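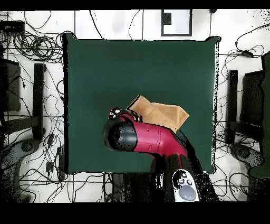
A single arm working at the corner of a folded tan cloth on a green-covered table.

Print | E-mail

Sevent Opens Orders for Multov Cloth Handling Kit

April 15, 2023 - Sevent today began taking orders for Multov, a kit that adds cloth handling to robot arms customers already own. It is meant for laundries, linen rental firms and small sewing shops.

The kit includes the Multov software, an overhead camera mount, cabling and a fitted table cover. Buyers supply the arm, the gripper and a computer. Setup takes one working day, and no programming is needed for flat items such as towels, napkins and wipes.

"Most of our customers have an arm already and use it for boxes," said Sunee Nakpan, product manager at Sevent. "Cloth is harder because it never lies the same way twice. Multov looks for a corner or an edge it can take hold of, and works from there."

Multov comes with settings for 19 fabric types. Users can add their own by showing the system 14 samples of the new material.

Hakim, a linen rental company, ran the kit on two lines before release. "It still struggles with very thin sheets," said Octavio Gallardo, plant manager at Hakim. "For towels we have kept it on."

The first 100 kits will ship in May. Orders and service are handled by Itgate.

Press contact: Asmaa Fahmy, Sevent

Print this release | E-mail this release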